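Quick one tonight, typing this on the bus with cold hands. Finally went to the Illby open day. Michalski has a workshop there, upstairs, 445 steps from the bus stop if you trust my phone. Sign by the door said they'd had 1356 sign-ups this year, which explains the line for coffee.

Anyway — robots. Two arms, one long table, an old desktop tower on its side. The idea is that they put the parts back in the computer. Drive, memory, processor, cards. I planned on ten minutes and stayed until my parking — no wait, bus — pass ran out.

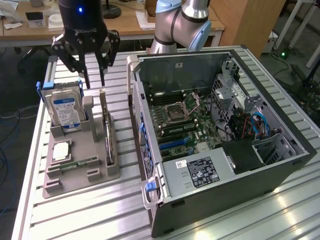
Parts waiting in the gray fixture, tower open on the right.

Gladys Mabula did the talking. Very good at it, no slides, just stood there and took whatever people threw at her. The project is called Pravero and the software side is Gernel, or maybe the other way round, my notes are a mess. She said the processor is the part everyone worries about. Tiny pins in the socket, bend one and the board is junk. Memory is more of a force problem, you have to push harder than feels right. Same as when I do it at home tbh.

Slower than I expected. Way slower. Someone's kid asked if it was broken and Gladys said no, it's thinking, and moved on.

Expansion cards got the most questions. The card has to line up with the slot AND the bracket has to land right at the back of the case, so you're fitting two things at once and you can only really feel one of them. I've sworn at plenty of sound cards over the years so I was paying atention for this bit.
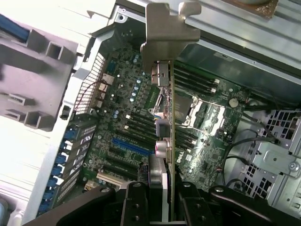 Does the robot need a camera to do this?
Mostly for getting close. Gladys said the last few millimeters are done by feel, from the forces on the arm.

Didn't get to the downstairs rooms at all. Theres another open day in the spring, they were handing out cards for it and I've already lost mine. My stop, gotta go.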